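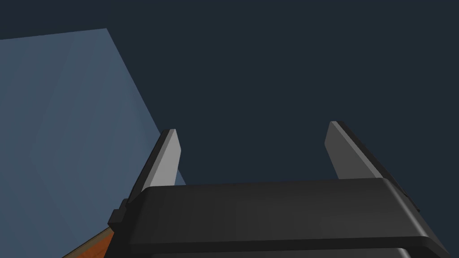

I started Bridis because a robot dropped something it swore it was holding. I was working nights at a packaging plant back then, and the cell I looked after would close its gripper, report a good grip, swing over to the box and let go of nothing at all. It did that for most of a shift before anyone caught it, and we shipped a pallet of very nicely sealed empty cartons. That's still the kind of trouble we work on every day, and most of our work on it happens in simulation, from a camera view right behind the hand. Two gray-faced fingers, a wide gap between them, nothing in the gap. You can tell in half a second that there's no part in there. The controller on that old cell couldn't, and it kept right on going.

I'm Kenneth Nisbet, by the way. I do the talking on this website because the other seven would rather be at their desks. There are 8 of us now, in two rooms over a tile shop, with a test cell downstairs that we share with the tile shop's forklift (long story, mostly about the lease).

What we do is look into gripper failures for small manufacturers. Missed picks, dropped parts, fingers that close on the wrong thing, fingers that won't open when somebody really needs them to. You send us your logs and your cell layout, we rebuild the cell in our simulator, which we call Tulletti, and then we try to make it go wrong the same way yours did. If we can break it on purpose, we can usually tell you why it broke.

I should tell you about Dravo, since people who find us through a search tend to ask. Dravo was our first product, a little add-on that watched the grip signal and stopped the arm if the signal looked off. We were very proud of it! We ran 400 simulated picks and it caught every single miss. Then we put it in our own cell and on the second morning it let a closed, empty gripper go by as a good pick. A sensor cable had rubbed through where it bent at the wrist, and the short looked exactly like a part being held. Our simulated cable had never worn out, of course. We hadn't given it any way to.

No one got hurt. But I had been standing inside the fence line at the time, with the gate switch bypassed, waiting to check the next part, and the arm came through at full speed. I was the one who had bypassed the switch. So that was two failures in one morning, and only one of them was the robot's. We pulled Dravo that afternoon, called the customers who had it on order, and gave back the deposits. It was a thin November.

Dong came out of that. It's the tool we use now, named after the noise it makes when it finds a mismatch (yes, we've heard the jokes). Dong doesn't trust any one signal. It compares finger position, motor current and a camera check, and if they disagree it calls for a stop and says which one is the odd one out. It is not a safety device and we won't sell it to you as one — your guards, gates and e-stops have to stand up on their own. If we visit and find a gate switch taped down, we'll ask you to fix it before we look at anything else. I'm a bit of a bore about this.

We also wear out cables on purpose these days. Tulletti has a whole library of bad wiring, slipping belts, greasy fingertips and parts sitting crooked in their trays, and every job we take adds something to it. So far we've worked on about 60 cells, mostly food packing and small metal parts, plus one place that makes piano hinges.

If your robot is doing something odd, write to us, even if you think it's too small to bother with. Send the log from before the fault as well as after, and please don't clear the error first.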